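3.2 Study area and household sample

The survey was carried out in four towns: Brerkton, Barnley, Lund and Skarklow. They were selected because they have a similar climate and similar prices for drinking water, but the way in which residents get rid of broken kitchen items is different in each of them. In Brerkton and Barnley, ceramic tableware is accepted at the recycling yard together with bricks and roof tiles. In Lund it must be placed in the bin for mixed waste. Skarklow has no written rule on this matter, and the answer given by the town office changed two times while we were preparing the questionnaire.

We sent the questionnaire to 3,279 households and received 2,584 usable replies. A reply was considered usable if the first two pages were complete and if the respondent had stated how long the household had lived at the present address. Replies without the second item were removed, as the length of stay is needed for the calculation of the yearly replacement rate in Section 4.

The main question was simple. We asked each household to report every plate, bowl, cup or serving dish that had left the kitchen in the past twelve months, and to give the reason. Five reasons were offered: broken, chipped or cracked, given away, no longer liked, and lost. The respondents could add a sixth reason in their own words. Many of them used this space to write longer stories, mainly about moving to a new home or about sets that came from parents. These texts were read by both authors and, where possible, placed under one of the five reasons.

3.3 Meaning of the word "broken"

During the pilot phase it became clear that people do not use the word "broken" in the same way. For some respondents a bowl with a small chip on the rim is broken and has to be thrown away the same day. For others it remains in use for years, and only the guests receive a different one. We therefore decided to separate damage that stops the use of the item from damage that only changes its look. The distinction is not perfect – a chip on the rim of a cup is more disturbing than the same chip on the foot of a dish – but it was understood by almost all households in the second round.
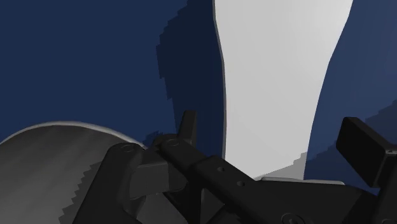 Figure 3. Smooth, plain piece with a thin, darker edge.

The thickness of the ware was also included in the questionnaire, although only in three broad classes (thin, medium, thick). We did not ask the households to measure anything. Earlier studies of this kind have used calipers, but in our opinion such a request would have reduced the number of replies and would have favored households with a special interest in the subject. The classes were explained in words, with a common coffee mug given as the model for the medium class.

A further difficulty was the treatment of sets. When one plate of a set is broken, some households replace only this plate, while others use the occasion to buy a complete new set. In the second case, the remaining plates also leave the kitchen, but their condition is good. We recorded them under "no longer liked" if the respondent gave no other reason. It is possible that this choice makes the number for this reason too high, and we return to this point in the discussion.

3.4 Follow-up interviews

From the households that agreed to be contacted again, 81 were interviewed by telephone in January. The interviews followed a short guide with 13 questions and were not recorded; the interviewer took notes and completed them directly after the call. The purpose was to learn where the items had gone after they left the kitchen. In the questionnaire, many respondents had marked "given away" without naming the receiver, and we wanted to know if the items were really used again.

The households in Skarklow were more difficult to reach than the others, and for this town the calls were extended by one week. No payment was offered in any of the towns. The notes were coded by the first author, and a part of them was coded a second time by the second author. Where the two codes did not agree, the case was discussed until a common decision was found – in most of these cases the question was if a dish kept in the cellar should be treated as still belonging to the kitchen. We decided that it should, as long as the household intended to use it again.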